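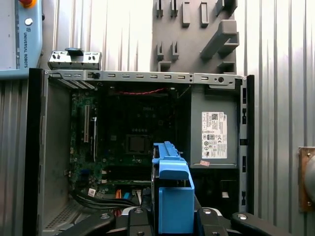 Week two of teaching the arm to take apart desktop PCs by hand guiding. You hold the arm, put it in freedrive, move it through the job, and it records where you went. Today's job is the drive caddy. The blue ones in these Dell cases are wide and flat, and the fingers have to close on both sides with the caddy upright or it tips on the way out. So most of my time goes into the grip and very little into the travel.

2/ Background for new followers: I work at Setico. We strip office machines for parts. Seidu Ofori runs the bench and I do the demonstrations, along with Tomoyo Miyazaki, who started in October.

3/ The target is 1000 demonstrations for the caddy alone. We are at 597. A good one takes under a minute. A bad one takes the same and then you delete it.

4/ What counts as bad: bumping the case, stopping halfway to think, regripping. Regripping is the one we argue about. Tomoyo keeps them in because the arm should see how to recover. I used to throw them all out. Now we tag them and decide later.

5/ We tried remote control first, with a handheld controller from Dalitz. Fine for big moves. For the last inch I couldn't feel when the caddy was touching the rail, and I pushed too hard every time. With my hand on the arm I can feel it.

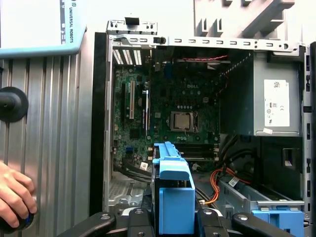 6/ The downside of hand guiding is that your own hands and sleeves end up in the wrist camera. Selim Kahraman, who does the training side, wants as little of that as possible. He asked me to hold the arm higher up and stay off to one side. My shoulder does not like it.

7/ He also wants the cases to vary. Cables pushed left, cables pushed right, case turned a little. If every demo starts from the same spot, the arm learns the spot. I change something every 13 runs and write it on the sheet.

8/ Someone asked whether I script any of it. The approach, yes. The arm drives itself to a point over the case, then I take over. Scripting the whole thing worked until the case moved half an inch.

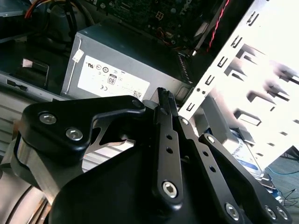 9/ Next part is the power supply, and I've only been doing slow practice passes. It's a big gray box with no handle, so you have to pick where the fingers go. Coming in from over the case, the long finger points right at it, and the drive cage is close on the right side. That cage is what I worry about. If the wrist is turned even a little wrong, the side plate gets to the metal before the fingertip gets to the box.

10/ My plan is to teach it in two pieces. First piece: come in and touch the housing. Second piece: grip and lift. Selim would like one long recording. I said I'd do 100 each way and he can pick.

11/ Things I'd tell anyone starting out:
Do the motion with your bare hand a few times first.
Go slower than feels normal, but keep moving.
Say "bad" out loud when you mess up so the person at the laptop can mark it.
Take a break every half hour. My worst runs are all right before lunch.

12/ Yaa Gbeho asked how long until it can do a caddy by itself. It can do some now. It gets the grip fine when the case is square to the wall. Turn the case and it goes in a bit to the left and waits there. More turned cases on Friday.

13/ For the people asking about finger pads: we're on the ridged ones. The smooth set slid on the plastic. I'll post the pad part number when I find the bag it came in.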